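Do more simulated kitchens make a better learner? Report on the Soditero data project

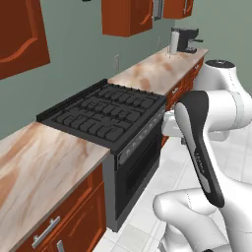 Domenica Baumgartner
Second-year student, data collection and write-up

The plan we were given in August was simple. Collect a large set of examples in simulated kitchens, train a policy on them, and show that variety in the rooms helps. I was asked to look after the collection side, and I came away less sure of the idea than when I started.

Every example is one attempt at a short task, driven by a person with a hand controller and saved with the arm's joint positions and the rendered views. Kitchens come from a generator we call Flarero, which swaps cabinet fronts, worktops and appliances. The one shown has reddish-brown cabinets, marble counters and a black gas range, with the white arm close to the front of the oven. The next might have the same layout in other colours. That is my first complaint. A new finish on a cupboard door makes a new picture, but the arm may well be asked to make the same movement.

We recorded 933 attempts and kept 291. The rest went for dull reasons: the driver gave up, the gripper passed through a handle, or the log stopped early. I did most of the sorting myself, and I don't think a second person would have kept the same ones. We had no written rule for a "good" attempt until we were well into the work — by then some 300 had already been judged by eye.

Range knobs were the worst. They are small, the arm often hides them from view, and the simulator's contact model is generous about what counts as a turn. I marked several attempts as successes because the software said so, and I would not defend them now.

My supervisor's view is that the learner will average out this sort of noise. Perhaps it will. We only had 2 drivers, though, and both of us tended to approach the oven from the same side, so the noise is not random.

What I would change before anyone collects more:

Write the keep-or-drop rule first and have both drivers test it on the same attempts.
Vary where things stand before varying what they look like.
Save the dropped attempts with a reason. Ours were deleted, so I can't check my own sorting.

Training results are in the Strebel group's report. I have left them out here.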